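Sunday, late

Slept badly and was up before six. Rain on and off until lunch. I had told myself I would write up the week in the evenings as it went along and of course I didn't, so it all goes in here at once.

The main thing is the choir. We sang the Shojaei piece through from start to finish for the first time, all 281 bars of it, and nobody stopped. I came in a bar early on the last page and so did two of the other basses, so at least we were wrong together. 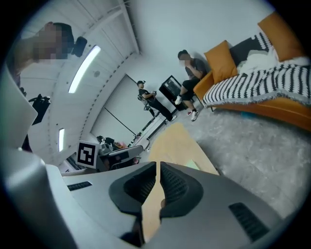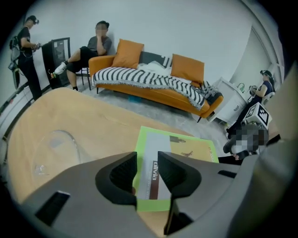
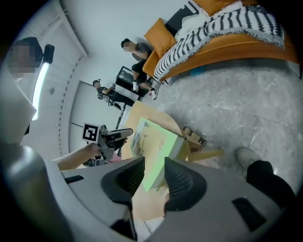 Rehearsal

We started at ten with the warmups I dislike, the sirens and the lip trills, and then went straight to the slow section. Adelino wanted the vowels darker on "Lernetell." It's the name of the river in the poem and it comes back in every verse, so if we get it wrong the audience will hear it wrong a lot. Half of us were singing the last syllable as "tell" and the other half as "tull." He had us speak it, then whisper it, then sing it on one note. By the end of that it had stopped sounding like a word.

Adelino Aguiar has been conducting us since January and I'm used to him now. At first I thought he talked too much. He still talks a lot, but I've started writing down what he says in the margins, and when I look back at bar 109 there are four different notes in my handwriting, all telling me to breathe earlier. I breathed late again this morning.

The fast section is in better shape than I expected. The altos carry it. The basses have a long stretch of repeated Ds and then a jump up to B flat, and the trouble is getting off the D without dragging. Ruben Stevens sings next to me and he is steadier than I am, so I listen to him for the jump. I should learn it myself in case he has a cold on the night.

We broke for coffee and I ate two of the orange cookies, then stood by the door with Ruben talking about his roof. He has had three quotes. The lowest one won't put anything in writing. I said go with the middle one, but I don't know anything about roofs.

After the break we did the unaccompanied hymn, which goes flat. It went flat. We ended a good half step under where we began, and Adelino played the chord on the piano at the end without saying anything. Then we did it again sitting down and it stayed closer.

The program

There was a long discussion about the order. The current plan is the hymn first, then the three folk songs, then the Shojaei after the intermission. Some of the sopranos want the Shojaei first while voices are fresh. I can see the point. But people who come for the folk songs will be tired by then, and the folk songs are what sells tickets. My sister only comes for the folk songs.

Adelino said he would decide by next week. I think he has already decided.

The other question is the trip to Plolov. The bus has 58 seats and we have more people than that once the families are counted. I offered to drive and take three. I'd sooner drive anyway, since I get carsick reading on a bus and I always end up reading. It's a two-hour trip if the bridge is open. We sing there in the afternoon and again at Plallance in the evening, on the way home, in the old chapel. I was in that chapel years ago for a wedding and remember it as very cold with a long echo. We'll need to be careful with the consonants or the whole fast section will turn to soup.

I need black socks. I also need to find the folder, the stiff one, because the floppy one bends in the middle and I lose my place when I turn the page.

Afternoon

Came home and had soup and the end of the bread. Meant to nap and instead took the kitchen drawer apart, the one that sticks. There was a wooden spoon handle wedged behind it, no spoon attached. The drawer runs fine now.

Then practiced for most of an hour with the recording. I did the jump 8 times in a row at half speed and then tried it at tempo. At tempo I get it maybe two times out of three. The note is fine once I'm on it, but I creep up to it, and my neck tightens before I even open my mouth. Dad used to tell me the same thing about my golf swing. I stopped playing golf.

Tried breathing early at 109 and it does help. There is much more left for the end of the line. I put a fifth note in the margin, this one just a big check mark.

Called my sister around four. She is coming to the Plallance concert and wants to know if there's parking. I said I'd ask. She has been trying to get rid of the upright piano and wondered if I wanted it. I said no and have been thinking about it ever since. It would have to go where the bookcase is, and the bookcase would have to go in the hall, and then the coats would have nowhere to hang. It needs a couple of strings as well, and she hasn't had it tuned in years. But it would be good to have something to check my pitches against besides the phone.

Measured the wall anyway. It would fit with two inches to spare.

Evening

Leftover chicken. Watched part of a program about canals and turned it off. The rain has started again and the gutter over the back step is dripping in the same place as last fall, so I may be asking Ruben for the name of his middle quote.

To do this week: socks, folder, ask about parking at the chapel, learn the second verse by heart, call the dentist back. Put the bins out tomorrow night.

Throat a little sore. Tea with honey and off to bed.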